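April 2025

Morning

Up before the alarm. Oatmeal, then the last of the coffee. I started on the bedroom before I was dressed and had to stop halfway through to look for socks. The move to Hasthorpe is still on for the end of the month. Narayanan Acharya called about the key for the new place and said I can pick it up from the office on Tulturgate any afternoon. He asked again if I was bringing the bed. I told him yes, the bed comes, headboard and all, and he wrote it down this time. He wants to know because of the stairs.

Ganance sent the revised quote. It's $1135 with the wardrobe, less without. I haven't decided. The wardrobe is big and white and it took two men most of a day to put together, and I don't know that it would survive being taken apart. The new bedroom has a closet, not a large one. I measured it in February and wrote the numbers on the back of a receipt from Farina, and I have lost the receipt.

Bed to use as a table

The kitchen counter was full of boxes, so I brought the drinking things into the bedroom and sorted them on the bed. I keep finding them in different places. One was in the car, one was behind the bread bin, one was in the gym bag with a glove stuffed in it. Lids are a separate problem. I have a shoebox of lids and most of them fit nothing I own.

The pink one says HAPPY SUPPLY in black capitals and has a steel top with a screw thread. There was a sticker on it that I tried to get off with my thumbnail and gave up on, so there is still a white patch next to the lettering. Oil might do it. It keeps soup hot until lunch and I'm taking it.

The silver bottle is plain and I use it every day. The light blue cup with the black base I could live without, but it fits under the coffee machine at work and the mugs there are always in the sink. Put it down as a maybe.
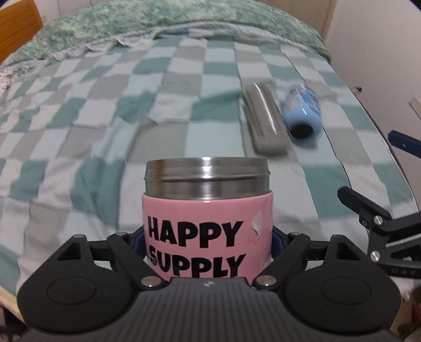
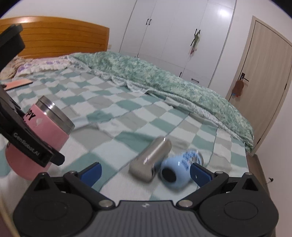
Afternoon

Rochelle Obi came over with tape and a marker. She found the lid for the pink one inside a saucepan, so that's settled. She also thinks I should keep the blue cup and stop making lists about it. We wrapped the glasses in newspaper and did two boxes of plates. She packs plates standing on edge and I lay them flat, so we did one box each way and wrote our initials on them.

We have 26 boxes now. I had hoped to be finished with fewer, but the books take up more than I thought. Rochelle took a bag of paperbacks for herself and said she would bring back the ones she has already read.

I asked her about the wardrobe. She opened every door, looked inside, and said most of what was in there was spare bedding. She's right. Two old comforters, a sheet set for a bed I no longer have, and a box of curtains. The green and white comforter stays, the one with the ruffled edge, and so does the checkered bedding, and the pillow with the lavender flowers. The rest can go to the thrift store. I filled three trash bags and put them by the front door, where I have now tripped on them once.

The brown cloth bag was still hanging on the bedroom door. I use it for the library, so it can hang there until the last day.

Money

Paid the deposit. Rent here is covered to the end of the month. I had put 4000 aside for the whole thing, deposit and movers and a new mattress, and the mattress will have to wait. If I leave the wardrobe behind I might manage a cheap one in the summer. The woman downstairs asked if I was selling it. I said I'd let her know by the weekend and then forgot to ask what she would pay.

Evening

Rice and eggs. Washed the drinking things with baking soda and left them upside down on a towel. The silver bottle had a tea stain near the bottom that I couldn't reach with the sponge, so I need to buy a brush.

Called Ganance back and got the answering machine. Left a message asking for the price without the wardrobe in writing.

Tomorrow: cooking oil on the pink one, bathroom shelf, call the electric company about the final reading, find the receipt with the closet measurements or go and measure it again. Also return Rochelle's tape, she left it on the windowsill.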